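10/19/24

Slept badly, up before the alarm, so I had two coffees and finally answered Karine's email from September (sorry, Karine!). She wants the Dabbas rug back and I still have to find out what it costs to ship. Last quote was $338, which is more than I paid for my bike.

Lunch was leftover rice at my desk. Then Joelle sent me a bunch of pictures from the big white table and I went through all of them – 38, and I only liked a few. I've been thinking about yellow all week because of the kitchen, so of course that's what I noticed. I want a plant like the one on that table too, big leaves, white pot, nothing fussy. Mine by the sink has 2 leaves left and I don't think it's going to make it.

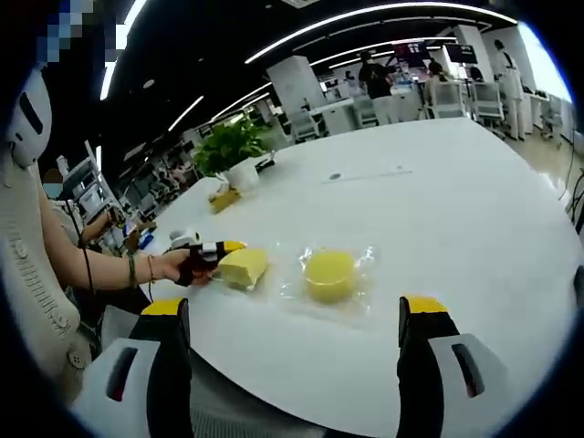
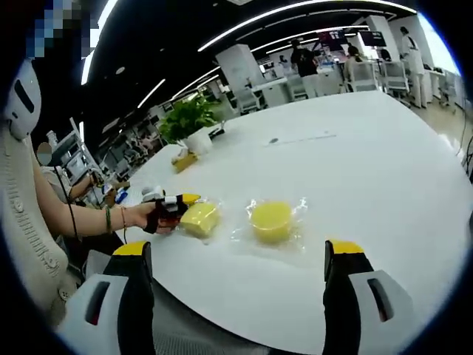 Now the one with the ears, my favorite!

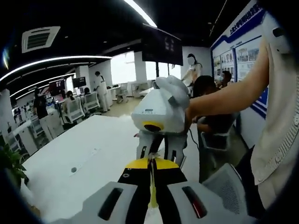

Called Issa after dinner about the paint. He says go with the pale one and stop asking people, and Montserrat yelled from the other room that the pale one looks like old butter. So no decision. I have 26 sample cards spread over the counter and I keep moving them every time I want toast. Need to pick by the time Emmanuel comes with the ladder – he's only got it for the morning.

Tomorrow: dish soap, stamps, light bulbs for the hall, measure the rug for Karine. And water that poor plant.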